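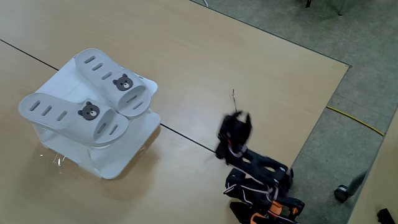
Do small shoe racks do anything?

Mon 3 October

I have never trusted storage furniture. You buy a thing to hold your things, and now you own one more thing. So when Gudrun Haberkorn told me a little two-level rack had changed her hallway, I nodded and changed the subject.

Then I got one. White plastic, two shelves, rounded corners, light enough to lift with a finger. I put it up on the table before letting it anywhere near the floor, and set my gray slides on top, side by side. They fit, if you accept that one heel hangs over the side. The listing said it would "organize the whole family's footwear." Whose family? Two slippers and the top is pretty much taken.

There are bear faces on the top tray, too. Two of them, brown, with round ears. I am a grown adult and I did not go looking for bears. Put slippers over them and the problem mostly goes away, but then why pay for decoration you're going to stand your shoes on?

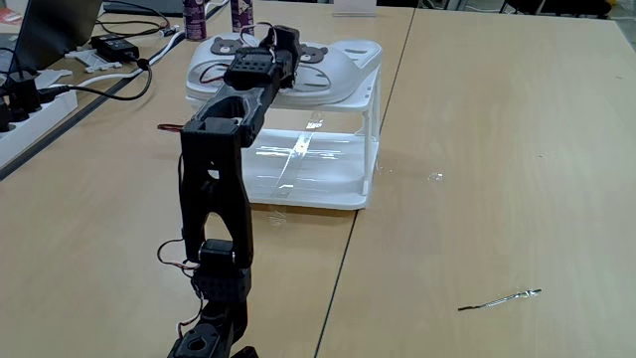 The lower shelf is flat and shiny, and I suspect it will show every bit of grit that comes in off the driveway. It also sits low, so forget boots. Come December I expect mine will be on a mat by the door, same as every other year.

What I will say for it is that slides are the right shoe for this. They're flat, they weigh nothing, and they are what I trip over at night. If the rack keeps that one pair out of the walkway, fine, it can stay. I'm giving it until the end of the month, and Gudrun is welcome to have it after that — bears included.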